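Museo Pirstead de Ciencias para la Infancia
Área de Educación. Fichas para leer en clase y en casa
Ficha 4: Los cuerpos geométricos
Edad recomendada: de siete a diez años

Presentación

El Área de Educación del Museo Pirstead pone a disposición de las familias y de los centros escolares esta ficha sobre los cuerpos geométricos. Puede leerse antes o después de visitar la Sala Nedik, donde se encuentran las mesas de construcción. No es necesario haber estudiado geometría para comprenderla.

Las palabras difíciles se explican la primera vez que aparecen. Al final de la ficha hay un pequeño vocabulario.

¿Qué es un cuerpo geométrico?

Una hoja de papel tiene largo y ancho. Si dibujas en ella un círculo, el círculo también tiene solo dos medidas: puedes recorrerlo con el dedo, pero no puedes levantarlo de la hoja. Los círculos, los cuadrados, los triángulos y las estrellas dibujadas se llaman figuras planas.

Un bloque de construcción es diferente. Además de largo y ancho, tiene altura. Ocupa un lugar en el espacio y puedes rodearlo con la mano. A los objetos de este tipo los llamamos cuerpos geométricos. Una lata de tomate, un dado y una pelota son cuerpos geométricos que seguramente hay en tu casa.

Las caras, las aristas y los vértices

Para hablar de un cuerpo geométrico necesitamos saber cómo se llaman sus partes. Las caras son las superficies planas que lo limitan. Las aristas son las líneas donde se encuentran dos caras. Los vértices son las puntas donde se juntan varias aristas.

Toma un dado y pasa el dedo despacio por encima. Mientras el dedo se desliza sin cambiar de dirección, estás tocando una cara. Cuando notas un borde, has llegado a una arista. Si el dedo llega a un pico, has encontrado un vértice. Un dado tiene seis caras, doce aristas y ocho vértices.

El prisma: una figura plana que crece hacia arriba

Imagina una estrella recortada en cartulina. Ahora imagina que colocas encima otra estrella igual, y después otra, y otra más, todas bien alineadas. Con 40 estrellas de cartulina tendrías una pequeña torre. Mirada desde arriba, seguiría siendo una estrella. Mirada desde un lado, tendría paredes rectas con entrantes y salientes.

Esa torre tiene forma de prisma. Un prisma posee dos caras iguales, una abajo y otra arriba, que se llaman bases. Las paredes que unen las dos bases se llaman caras laterales. El nombre completo del prisma depende de la forma de la base: si es un triángulo, decimos prisma triangular; si es un octógono, es decir, una figura de ocho lados, decimos prisma octogonal.

Cuenta ahora las caras laterales. Un prisma octogonal tiene ocho, una por cada lado de la base. Un prisma con forma de estrella de cinco puntas tiene diez, porque el contorno de esa estrella está formado por diez lados.

El cilindro: un cuerpo con una superficie curva

Si en lugar de estrellas apilamos círculos, obtenemos un cilindro. También tiene dos bases iguales, pero su pared no está dividida en caras planas: es una sola superficie curva que da toda la vuelta. Por eso un cilindro tumbado puede rodar. Puesto de pie sobre una de sus bases, en cambio, se mantiene quieto en una mesa bien nivelada.

Un prisma octogonal y un cilindro pueden confundirse desde lejos. Para distinguirlos, observa la pared. En el prisma, la luz cambia de golpe al pasar de una cara a la siguiente, y se ven franjas más claras y más oscuras. En el cilindro, la sombra aparece poco a poco.

Compara los dos bloques amarillos que están en la parte delantera del grupo. El de la izquierda es un cilindro y el más grande es un prisma octogonal. Busca también los bloques con forma de estrella, uno rojo y otro verde, y el cilindro verde que está solo.
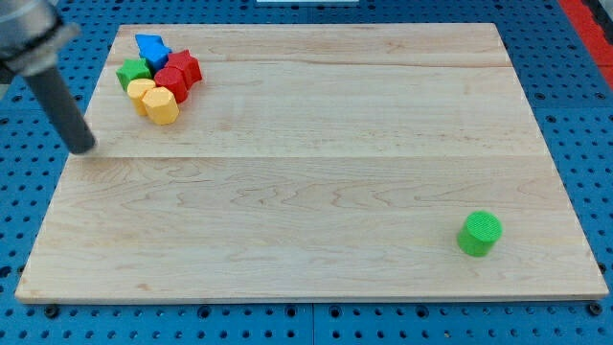
Clasificar por color y clasificar por forma

Clasificar significa formar grupos con las cosas que se parecen en algo. Antes de empezar hay que decidir en qué nos vamos a fijar. Esa decisión se llama criterio.

Si el criterio es el color, un cilindro verde y una estrella verde van al mismo grupo, aunque sus formas sean muy distintas. Si el criterio es la forma, el cilindro verde se coloca junto al cilindro rojo y al amarillo. Los bloques no han cambiado, pero los grupos sí. Las dos clasificaciones son correctas, siempre que se mantenga el mismo criterio hasta el final.

También es posible utilizar dos criterios a la vez. En ese caso se prepara una tabla: los colores se escriben en la primera fila y las formas, en la primera columna. Cada bloque tiene entonces una sola casilla. Algunas casillas pueden quedar vacías, y eso también es una información.

Juntos o separados

La posición de los objetos se describe con palabras como delante, detrás, cerca, lejos, a la izquierda y a la derecha. Estas palabras dependen del lugar desde el que miramos. Si te sientas al otro lado de la mesa, lo que antes estaba delante pasa a estar detrás.

Cuando varios bloques están muy juntos, unos pueden tapar una parte de otros. Si dos de ellos tienen el mismo color, cuesta más ver dónde termina uno y dónde empieza el siguiente. En estos casos conviene moverse un poco y mirar de nuevo.

Actividad para el aula o para casa

Material: varios bloques u objetos pequeños con formas distintas, una hoja de papel, un lápiz y un pañuelo.

1. Coloca los objetos sobre la mesa y di en voz alta el nombre de cada forma.
2. Elige un criterio y haz los grupos. No digas cuál has elegido.
3. Pide a otra persona que adivine el criterio.
4. Apoya cada objeto sobre el papel y traza su contorno con el lápiz. Obtendrás la figura plana de su base.
5. Cúbrete los ojos con el pañuelo, toma un objeto y reconócelo con las manos.

Las personas adultas deberán comprobar que los objetos no sean tan pequeños que un niño pueda tragarlos.

Vocabulario

Arista: línea donde se encuentran dos caras.
Base: cada una de las dos caras iguales de un prisma o de un cilindro.
Criterio: aquello en lo que nos fijamos para formar grupos.
Octógono: figura plana de ocho lados.
Vértice: punto donde se juntan varias aristas.

Texto: Yevhen Kuzmenko, Área de Educación
Ficha revisada el 2019-05-30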